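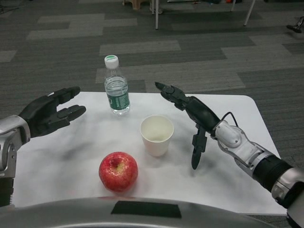
Water, a cup and an apple on the white table

Grey marks on white table top, what shifts them?

hordiienko_s
Posted 09:12
We have a white table with rounded corners, a Tondo, bought second-hand in April. The top has gone a bit grey in patches, worst on the left half. It looks like faint smudging until you get down level with it, then you notice it more. It gets used for snacks and drinks at break time and not much else. No hot pans, no paint, no glue.

I have tried washing-up liquid and warm water, and then the same again with a bit more elbow. Some of it went. I don't want to scratch the thing. What do people use on these?
Solomiia Hordiienko

marrowfat
Posted 09:40
Bicarb paste. Two spoons of bicarb, enough water to make it stick together, leave it on for 15 minutes and wipe off with a damp cloth. Rinse well or you get a white film, and on a white table you won't see the film until your sleeve is in it.

Pellow
Posted 09:58
I wouldn't use bicarb on a Tondo. It is mildly abrasive and the older tops have a soft finish. I did mine with it every week for a year and it went dull in the middle where I rubbed hardest. The dull bit now picks up dirt faster than the rest. Melamine sponges are the same problem, only quicker.

marrowfat
Posted 10:05
A year of weekly scrubbing would dull anything. I said leave it on and wipe it off.

Pellow
Posted 10:11
You wipe it off with a cloth and the bicarb is between the cloth and the table. Same thing.

tinlid
Posted 10:30
Are you certain it's dirt? Our table at work had grey patches for months and half of it was shadow from the light fitting. Turn the table round and see if the marks turn with it.

hordiienko_s
Posted 11:02
Turned it round. Most of the marks came with it, a couple didn't. So tinlid is partly right and I have been scrubbing a shadow.

Wiped it over with plain water afterwards and put the things back. It is never more than a bottle of water, paper cups and some fruit. Floor is grey patterned carpet, so I'd rather not have anything that drips or bleaches.
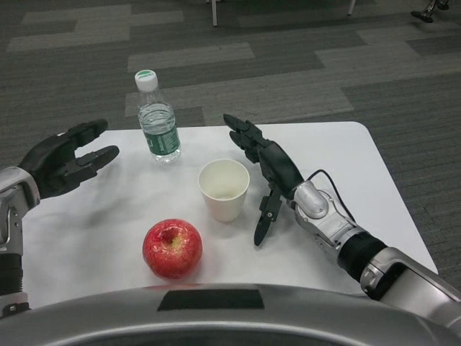
Pellow
Posted 11:20
If paper cups and fruit are all it gets then you don't need anything strong. Borlow surface spray, the unscented one, on the cloth and never on the table. That takes care of the carpet too. Do a small patch near a corner first and look at it the next morning.

quaysider
Posted 12:47
Seconding spray on the cloth. I used Hladun cream on a white top and it cleaned it beautifully, but it took three rinses to get the slippery feel off, and I wouldn't want to put an apple straight down on it. If people are eating there, put the fruit on a plate.

marrowfat
Posted 12:55
Fruit has a skin on it. Wash the apple.

quaysider
Posted 13:01
People don't, though. Ours get picked up and bitten.

tinlid
Posted 13:15
Get a mat. Pomodik do a clear one that wipes down, cut to size, and you stop caring what the table looks like. Ours was 390 by 2000 for a long counter but they do smaller.

Pellow
Posted 13:22
Grit gets under clear mats and you end up with scratches as well as smudges. Lift it every week if you do go that way.

hordiienko_s
Posted 16:48
Got the Borlow at lunch. Tried it on a corner and it took the grey off with one pass, no rubbing. Will check the patch in the morning before I do the left half. No mat for now. I've put a plate out for the fruit.

marrowfat
Posted 17:06
Let us know how it dries. And keep the bicarb for the sink.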